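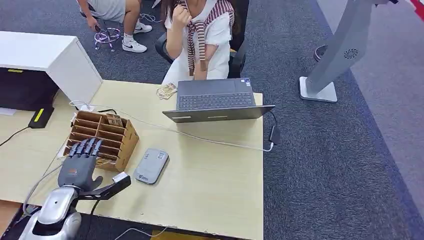

Robot hand drops cards when sorting, two weeks to our club demo

Posted in Robotics > Student projects

Hi all! I'm in a student robotics club and our project for the February open evening is a desk-sorting arm (we call it Drosus, don't ask). The idea is that the five-fingered hand takes beige cards out of a wooden organizer with slots and puts them back in a different slot. Simple, right?

It finds the card fine. The fingers close fine. Then on the way up the card slides out or bends, and I get one good transfer in maybe four tries. We're sending the fingers a closing value of 700 and I've been scared to go higher, because at 1,499 it folded a card in half and made a horrible noise. One teammate thinks it's the code, the other thinks it's the desk wobbling. Has anyone got a hand like this to hold something thin? We have almost no budget left, so please don't say buy a gripper :)

wesumham_bots

Oh I feel this one! We had the same trouble in our class last year, and it was mostly the thumb. If your thumb comes in from the side, it pushes the card across the fingertips and never pinches it. Turn the thumb first, stop, and only then close the index finger onto it. Leave the other three fingers open, they just get in the way inside a narrow slot.

Then put something grippy on the two tips. We cut up the fingers of a rubber dish glove and stuck them on with double-sided tape (looks awful, works great). After that we could keep the closing value low, and I think you could stay close to your 700. Also lift slowly for the first 8 mm or so of travel and then speed up. Ours lost most cards right at the lip of the slot.

Check your cable too. If it loops off the arm and pulls tight near the top of the move, the wrist twists a tiny bit, and that's plenty to lose a card.

cilo_fan

use thicker cards. we laminated ours and it went away

oturkmen_lab

Laminating did help us, but the shiny surface slips more on bare plastic fingers, so do the glove thing as well. And I'd test the wobble before anyone rewrites code: put the arm on the floor and run ten lifts. Same drops, then it's not the desk.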